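Yuxi Zhong
April 20, 2019

ok table day. thread, will be messy, typing between things

1/ goal is the long white table gets a System. every small thing has a bin or it has to leave. been saying this since we moved into the Grullis building

2/ started with the bins. have a stack of those little ones from Avomska, the long skinny kind with no lid. order came with 17, used four so far, the rest live in a box under the stairs

3/ rule for the bins. one kind of thing per bin. no "misc". misc is how we got here

4/ (Lei says you need one misc. Lei is wrong but has a bigger desk than me so who knows)

5/ found so far - tape with no end, the good scissors, 3 allen keys all the same size, an invoice numbered 1609 for something I don't remeber buying. keeping the invoice. tossing the tape

6/ about the grid lines on the table top. I love them. no measuring, you just say "bins go in this square, paper goes in that one" and it stays put for at least a day

7/ paper is its own problem. anything flat lands on the table and then everything else lands on the paper. so one sheet out at a time now, rest goes in the cabinet by the wall

8/ pics, the red round thing with the black rim still needs a home and so does the sheet of paper
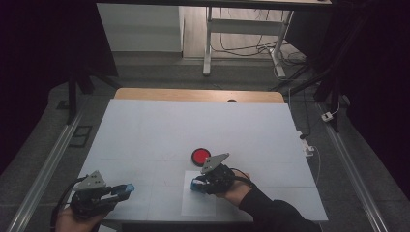
and closer to the table edge

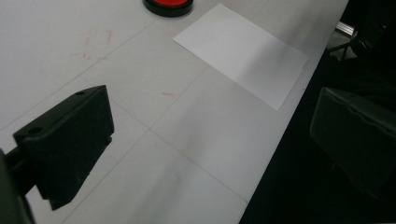
one of the blue bins, red bits on the bottom, so that one's on the wash list
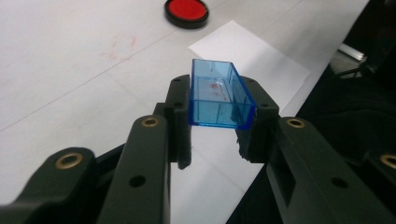
9/ getting this a lot so putting it here. Can you wash clear plastic bins without making them cloudy?

Warm water, a drop of dish soap and a soft cloth, then air dry upside down on a towel. Skip the scrubby side of the sponge and skip the dishwasher, the scratches and the heat are what make them go dull.

10/ if there's sticky stuff stuck in a corner, soak it first. ten minutes. then a cotton swab. don't go in with a knife, I have one bin with a groove in it forever

11/ labels. tried the Cinero ones, the removable kind. come off clean on the flat sides, not so clean if you put them over a corner. so short side only, facing you

12/ don't write on the bin itself. I know it says dry erase. it is dry erase for a week

13/ what goes in what, so far
bin one - tape, the kind with an end
bin two - allen keys, down to one
bin three - pens that passed the scribble test
bin four - clips and the tiny screws, ok yes thats two kinds of thing. temporary

14/ round things are annoying in long bins btw. they just sit at one end looking wrong. thinking a shallow tray for anything round and flat, or a hook if it has a hole

15/ cables. not today. there's a tangle under the other table, black ones and white ones all in together, and it's a whole separate afternoon. plan is velcro ties, one color for each end, and the power strip up off the floor

16/ someone asked how deep the bins should be. shallow enough to see the bottom from where you sit. that's all I've got. deep ones turn into misc no matter what the label says

17/ and someone else asked where to put them. back of the table if you use them weekly, right hand side if it's daily, somewhere with a door if it's less than that. I'm right handed so flip it if you're not

18/ budget for the rest of this is 600 and that has to cover shelves too so no more bins til May. using the ones I have. writing it here so I'm held to it

19/ wiping the table down next. plain damp cloth, then a dry one, go with the lines and not across or crumbs end up in them

20/ Lei just put a mug on the table. coasters are now item one on the list

21/ stopping for food. cabinet shelf after that if I have any energy left - will add to this thread, not start a new one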